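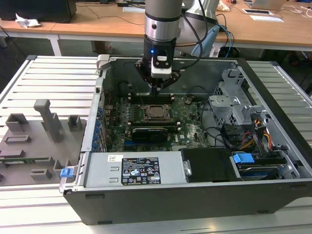 3.2 The opened tower as a working surface

A desktop tower is usually discussed as a container for parts. In the refurbishment workshop at Rudd we came to think of it as a place where people work, with its own floor, walls and awkward corners, and this section sets out what we learned by treating it that way. The change of view was a small one and it paid off handsomely.

All cases in the study were worked on lying down, side panel off, motherboard facing the ceiling. Upright work was tried in the first week and dropped. A tower on its side gives the technician a shallow tray with a circuit board for a floor, and gravity, which pulls a loose screw down behind the power supply in an upright case, will leave it somewhere on the board where it can be seen and lifted out. The benches have slatted aluminium tops. We had expected the slats to be a nuisance for small fasteners, and they were, but the technicians liked being able to square a case against a groove and know it was sitting true.

The layout in Figure 3 is a good one to reason from. The CPU socket is near the middle of the board, with a row of memory slots on either side of it, and a short low-profile graphics card lies beyond one of the rows. The power supply takes up the front edge of the case. With no cooler fitted, the socket and both rows are open to the hand from directly overhead, and the whole centre of the board reads almost like a street map: socket in the square, slots along two parallel roads. Once a cooler goes on, that clarity vanishes. Several of the coolers in our stock overhung the nearest slot, and a module that had taken a moment to seat on the bare board had to be coaxed in at an angle.

Figure 3. Open tower case lying on its side on a slatted aluminium bench. The CPU socket is empty, with memory slots above and below it; the blue retention clips are at the left wall and the power supply is along the front edge.

3.2.1 Order of work

The order recommended in the Prekudus bench guide, which the workshop had followed for years, places the cooler before the memory. The reasoning is sound on paper, as the cooler needs the most force and it makes sense to get the heavy pushing over with early. Our records point the other way for boards with slots on both sides of the socket. Of the 103 cases assembled during the trial, those in which memory was fitted first needed noticeably fewer reseats, and the technicians were unanimous in preferring it. We found this delightful, partly for the result and partly for how quickly the old habit gave way once people had tried the alternative on a few machines.

Two practical points go with the memory-first order. The latches at the ends of each slot should be opened along the entire row before the first module is picked up. If they are opened one at a time, the fingers are forever working beside a module already in place, and the gap between neighbouring slots is not generous. The second point concerns the graphics card. Where the card sits close to the lower row, the latches at that end may have very little swing, and on 9 of the cases the card had to come out before the row could be filled. A low-profile card is kinder in this respect than a full-height one, though its length matters more than its height when the tower is lying down.

3.2.2 Colour as a guide to the hand

We had not planned to study colour at all. It entered the work because the technicians kept talking about it — "pull the blues", "check the blues" — and it soon became clear that they were describing something useful. In many cases of this type the parts meant to be moved by hand are moulded in a bright plastic, and the rest of the interior is grey metal, black plastic or dark green board. In the case in Figure 3 the expansion-slot clips are blue, and so is the handle at the drive bay. A person who has never opened that model can make a very fair guess at where to put their fingers.

To see how far this went, we asked trainees with no hardware background to point to every part they thought could be released without a tool. On cases with coloured touch points they did well straight away, and they were quick about it. On the all-black Lelon cases in the same batch they hesitated, and their most common mistake was to pull at fixed trim beside the drive bay. One trainee marked the movable parts of a Lelon case with dabs of nail polish, and by the second week of September the entire bench had copied the idea. We recommend it warmly. It costs almost nothing and survives cleaning.

3.2.3 Reading the labels

Lying the case down has one further benefit that we had underrated. The power supply label often ends up facing the technician, so ratings and barcodes can be read before any part is disturbed. The Kido inventory sheet asks for these details at the final stage, after cabling, by which time the label may be hidden under a bundle of leads. Moving that line of the sheet to the top saved a good deal of unclipping and re-clipping. The sheet had been printed in a run of 3000, so for the rest of the trial the change was made in pen, with an arrow.

Cables deserve their own treatment and are taken up in Section 3.3. It is enough to say at this point that the best results came from technicians who folded every loose lead out over the rim of the case before starting on the board, and brought them back in at the end in the reverse order. The hinge side of the case is the wrong place for them. A lead draped over the hinge bracket is easily nicked when the panel goes back on, and we replaced more front-panel connectors from that cause than from any other.

The trial records closed on 30th September. Reseat counts by cooler type and slot position are given in Table 4, with the all-black cases listed separately.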